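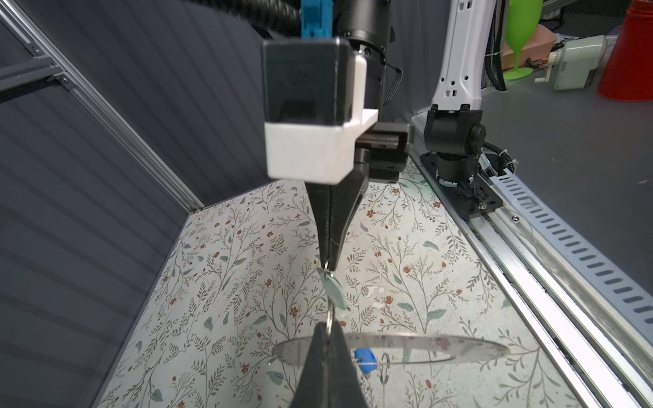
## Unit 2: Selling on board

Notes for the second half of the cabin services course. Read these before the October workshop and bring the blank load sheet from Unit 1. The case airline is Sullosard, which flies short routes with one cabin class and no free meals.

### What counts as ancillary revenue

Anything a passenger pays for beyond the base fare. Bags, seat choice and early boarding are sold mostly before the flight. Food, drinks and small goods are sold mostly during it. This unit covers the second group only. Bags come back in Unit 5, with Kolbrún Brøndum.

Keep two terms apart:

- **Attach rate**: the share of passengers on a flight who buy at least one item.
- **Spend per passenger**: total sales divided by everyone on board, buyers and non-buyers.

Students mix these up every year. An airline can raise its attach rate with a cheap snack and see spend per passenger stay flat. When you report a result on the assignment, say which one you mean.

### The time problem

A crew can't sell from takeoff to landing. On a short flight the usable window is what remains after climb, descent, the safety duties and the trash collection. Sullosard plans for one full pass of the cart and a shorter second pass for drinks only.

Slow items hurt more than unpopular ones. A hot sandwich that has to be fetched from the galley stops the cart, and the rows behind wait. If the window closes before the cart reaches the last rows, those passengers never get an offer at all. Look for this in the row data: sales that drop off toward one end of the cabin usually mean the crew ran out of time.

### The product list

Sullosard's list has 24 items. Esben Kvaran's advice is to sort a list like this by margin per unit of cart space before you look at popularity. A bulky item with a good margin can still be a poor use of a drawer.

Questions to put to each item:

1. Does it keep if it isn't sold today?
2. Can it be handed over in one movement?
3. Does it need a heated, chilled or locked space?
4. Will it still be legal to sell on the return leg? (Alcohol and duty-free goods are the usual trouble.)

Fresh food fails the first question. Airlines carry it anyway, as it brings people to the cart who then buy a drink. Treat this as a claim to test with the sales file. Some routes show it and some don't.

### Small goods

Small goods are gifts, travel adapters, candy and so on. They keep well and take little space, but they go missing easily, and counting them at the end of a shift is slow. Two suppliers are used in the case. Dalsgaard packs by flight, so each sealed box is counted once. Barkley packs by product and leaves the split to the ground team, which is cheaper per item and takes longer on the ramp.
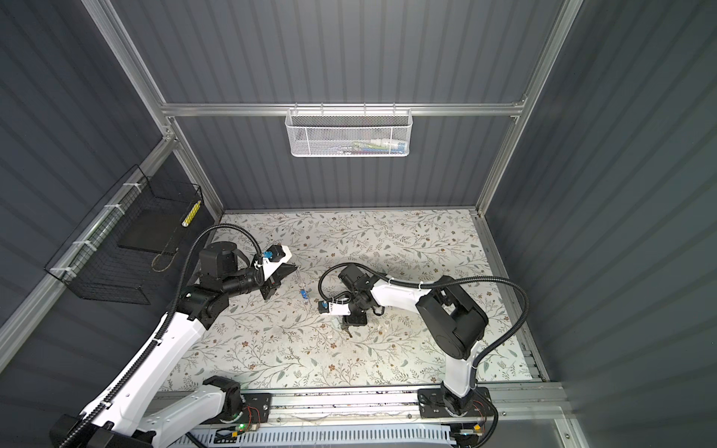

*White mesh basket hung from a rail, with small colorful items inside.*

### Loading and stockouts

The basic decision is how many of each item to load. Load too few and you lose sales you can't see, as the register records only what was sold. Load too many and you pay for weight, and for waste if the item is fresh.

Work through this one by hand. A flight is loaded with 16 chicken wraps and sells all of them before the cart reaches the middle of the cabin. What was the demand? You can't read it from the sales total. Use the time of the last sale and the number of rows still unserved, and write down your assumption about the back half of the cabin. A flight that sold out is not a data point for average demand until it has been corrected.

### Payment offline

Most card readers in the cabin store the sale and send it after landing. Some of those cards will be declined. The loss is small on snacks and larger on perfume, so many airlines set a ceiling for offline sales. The Unitero terminal used in class lets you change the ceiling by product group. Try it with and without a limit on gifts.

### Assignment

Use the file of 1000 flights on the course page. Hand in:

- attach rate and spend per passenger, by route
- a list of items you would drop, with the reason for each
- a load plan for one route, out and back
- half a page on what the file can't tell you

Remove canceled flights first. They appear in the file with zero sales and will pull your averages down. Work in pairs if you like, but hand in one load plan each.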